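Standholm Robotics Workshop
Progress report to the Salehi Fund: June open day and demonstration

Prepared by Zohreh Jalali, project lead

Summary

This report covers the open day held at the Standholm workshop in June, which was the main public activity in the second period of the grant. It sets out what was shown, who came, what went wrong, what it cost and what we plan to do next. The technical work on the arm itself was covered in our previous report and is only mentioned where it affected the day.

Preparation

The open day had been planned for the spring. We moved it when the replacement power supply arrived late, and the fund agreed to the change. Rodrigo Arruda used the extra time to rewrite the start-up routine for the Ratoter control software, so that the demonstration could be restarted by one person from the side of the bench. Before that it needed two people, one of them at the far end of the room.

Siiri Raudsepp wrote the risk assessment and marked out the visitor line on the floor. Lurnent, who supply our bench equipment, checked the emergency stop the afternoon before and signed it off. Their only comment was that the cable to the stop button should be clipped up, and this was done.

The demonstration

We ran sixteen demonstrations between ten in the morning and four in the afternoon, with a break for lunch. Each one began with a short talk by Nermina Leka, followed by the arm working on the board and then questions. Visitors were asked to stay behind the line while the arm was powered.

The task was the one described in our application: pushing small blocks across a board into groups by colour. It is a simple job to explain and people can tell at a glance how far along it is. The arm uses a plain rod and cannot pick anything up, so every block has to be moved by pushing against its side. The round blocks tend to roll or slip off the tip, and the star shapes turn as they move. Nermina covered this in her talk, and it led to most of the better questions.

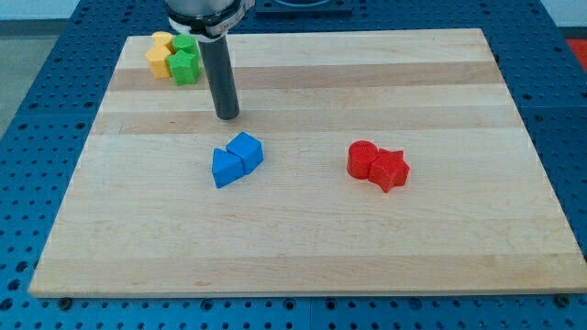
The arm over the board, with blocks grouped by colour.

The longest run took most of its slot, and Nermina filled the time by taking questions early. Two demonstrations were stopped before the end. In the first, a green block was pushed off the board and Rodrigo paused the arm to put it back. In the second, the software lost track of a block near the edge and the arm waited for an instruction that did not come. Rodrigo has since found the fault, which was in the way the program handled positions close to the sides. The correction is in place and being tested.

Visitors

Most visitors came from the town and the two nearest villages. There was also a group from the college, brought by their tutor, Houshang Kermani, who had asked beforehand whether his students could see the code as well as the arm. Rodrigo took them through it on a laptop after the noon session. Mr Kermani has asked for a second visit in the autumn term and we have said yes in principle.

Comment cards were left by the door. The usual complaint was that people at the back could not see the board, and we accept this. The bench is low and the visitor line curves round it, so anyone in the third row was looking at shoulders. Several cards asked for longer sessions. One asked for chairs.

Costs

The grant allowed £1,895 for the open day. The main items were the emergency stop check, printing, insurance for the day, refreshments and travel for the college group. We spent £840 of this on insurance and the equipment check together – more than we had expected, as the insurer asked for separate cover while the arm was running in front of the public. We saved on printing by using a single folded sheet. The total stayed within the allowance, and receipts are attached to the finance return.

Next steps

Rodrigo will finish testing the correction to the software and then repeat the full set of runs without an audience. We would like these results in hand before the college comes back.

For the next public session we plan to raise the bench or put a screen above it. Siiri is getting prices for both. The screen is likely to be easier, although it would mean running another cable across the ceiling and we need the landlord's permission for that. We will also cut the opening talk slightly to leave more time for the arm.

We are not asking for any change to the budget at this stage. If the screen goes ahead, I will write separately with the price before anything is ordered.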